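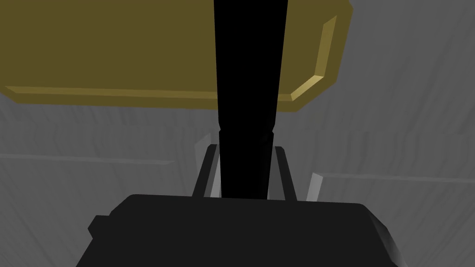 Deepika says she'd trade any fancy new arm for a gripper that closes the same way twice, and after the week I've had in the simulator I'm with her! So I'm looking for 4 people to come to Dultstead and help me compare two-finger grippers, first in sim (thin posts, mostly, with the fingers open and lined up before the close) and then on the real arms. You'd get 300 tries per gripper, one controller, and plenty of coffee. No robotics degree needed, but patience is. It's paid, five afternoons in November. Write to me, Pirmin Rainer, at the Esteck lab, room 461, and tell me which days you can't do.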